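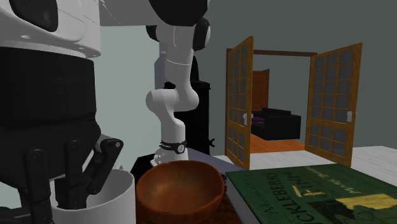

**1/** I want to write down what went wrong with our simulated arm in May. Maybe it saves another small team a few evenings. I will try to be exact, and please excuse my English where it is clumsy.

**2/** The task is easy to say: take the cup by its wall, lift it, put it down on the other side of the bowl. We run it in simulation for the Trerneck project before anything goes to the real arm at Flindholm.

**3/** We did 2435 runs. The log marked 797 of them as failed. This did not worry us much, as the policy was still young.

**4/** Then Kelly Bezerra watched some replays of the *successful* runs, and she wrote to me at once. In many of them one finger was going through the wall of the cup. Inside the plastic of the finger, there was cup.

**5/** The success check looked only at the final position of the cup. It never asked how the cup came there. So a grasp which would crush a real cup received full marks.

**6/** We added a check for how deep the finger enters the wall, and scored everything again. 352 "good" runs became bad ones.

**7/** The cause was a mistake of mine. I had exported the cup again with a thinner wall, to make it look nicer, but I left the time step of the physics as it was. With a thin wall and a fast closing finger, the contact is simply missed between two steps.

**8/** Mohcine Badawi asked the question I did not like: what about the force limit? I looked. It was switched off in the config since a test in the winter, and the same file is copied to the real arm.

**9/** The real arm has its own limit in the controller, so I think we would have lost only cups. But I had not checked this before he asked, and I should have.

**10/** What we changed:

- smaller time step while the gripper closes
- a thicker collision shape for the cup, separate from the one you see
- a run fails if the finger goes too deep, also when the cup arrives
- the force limit is now read at start, and the program stops if it is missing

**11/** Still open: the bowl. Its lip is not even, and the contact there trembles a little when the cup touches it in passing. Kelly has 14 replays of this and I have watched five. I will add to this thread when I understand more.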